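Call for participants: household chores study

Posted in February by Etelka Virág, Prinen
Print this page | E-mail this page

Prinen invites adults aged 50 and over to take part in a study of whether machines are yet able to carry out ordinary chores in the home. There are 48 places. No technical knowledge is required.

What participants will do

Each participant will attend one session at the Semon building. Participants will complete a set of chores by hand, watch a robot arm attempt the same chores, and then state whether they would accept the result in their own kitchen. Sessions begin at 10 a.m. and include a break for lunch.

The chores are folding towels, wiping a worktop, loading a dish rack and clearing plastic bottles into a bin. Bottles are presented in mixed condition, crumpled ones included. Judgements of poor work are as useful to the study as favourable ones.

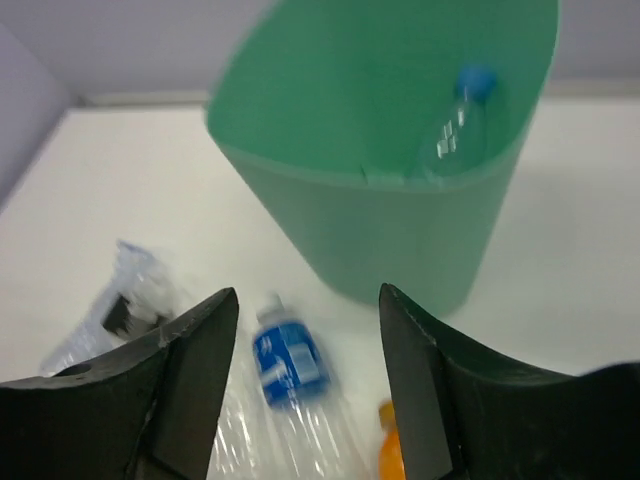

Who may apply

Applicants must do at least part of the housework where they live. Employees of Prinen and of its partner Jarnerico may not apply. Travel costs will be repaid on production of receipts.

How to apply

Please write to Raelene Nepia, Study Office, Prinen, giving your age and a daytime telephone number. Sunday sessions are available on request.

Last updated: February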